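Cusen Salad Spinner, Large
Sold by Rowbotham Kitchen Supply

Reviewed for our catalog by Zdislava Hubáček. Page last changed 18 May 2025.

We stock three salad spinners and I get asked every week which one is worth the money. The maker of the Cusen says it dries lettuce "completely in seconds." It doesn't. No spinner does. After two full spins, romaine still has beads of water in the folds, and spinach does worse. If you want dry leaves, you spin, dump the water, spin again and then lay everything on a towel. Budget for the towel.

What the Cusen does well is stay put. The base has a wide rubber ring and it didn't walk across my counter, even with a heavy load in it. The pump on top is stiff for the first week or so. The brake button works, though I don't see why anyone needs to stop lettuce in a hurry.

The box says it holds enough for "a family of six." I got one large head of romaine in there, torn up, and the lid closed with some pushing. Four people, if one of them doesn't care much for salad.

Price: $47
Replacement lid: $30 (yes, really)
Weight in the box: 72 ounces
Colors: white only
Dishwasher: bowl and basket on the top rack, lid by hand

About that lid. It is the part that breaks. The cord or pump inside gives out long before the bowl does, and the whole mechanism is sealed, so you can't open it up and fix it. I would like to tell you the Cusen is different. I have had ours since March, which proves nothing either way.

Do you need a spinner at all? Plenty of people get by with a colander and a dish towel. Rinse, shake hard over the sink, roll the leaves up in the towel and leave them in the fridge for a while. It takes longer and it costs next to nothing. A colander also drains pasta and rinses berries, and a spinner basket is a clumsy shape for both.

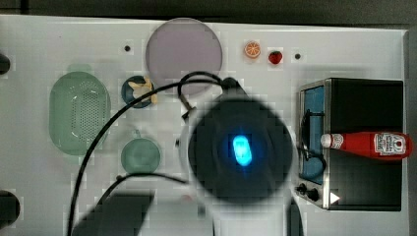
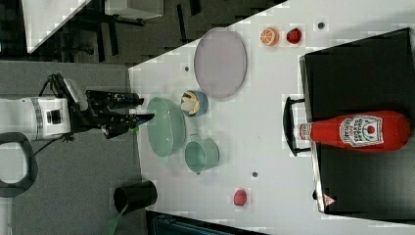

Pale green ovals on a white tabletop: a colander in the first picture, a shallow basin in the second.

If you do want a spinner, the other two we carry are the Vidgate and the Citgate. The Vidgate has a pull cord. It spins faster than the Cusen and tips over more easily, and you need one hand on the lid the whole time. The Citgate is the expensive one at $112, with a steel bowl. The bowl is nice. The basket inside is plastic like all the others, and the leaves came out just as damp. I can't tell you to pay that unless you plan to serve from the bowl.

The warranty on the Cusen runs one year and covers "defects in materials." A pump that wears out from pumping may or may not count, depending on who picks up the phone. Keep your receipt.

Returns: unused only, in the original box. We can't take back anything that has been washed. Shipping on returns is on you.

In stock. Usually leaves our warehouse in two business days.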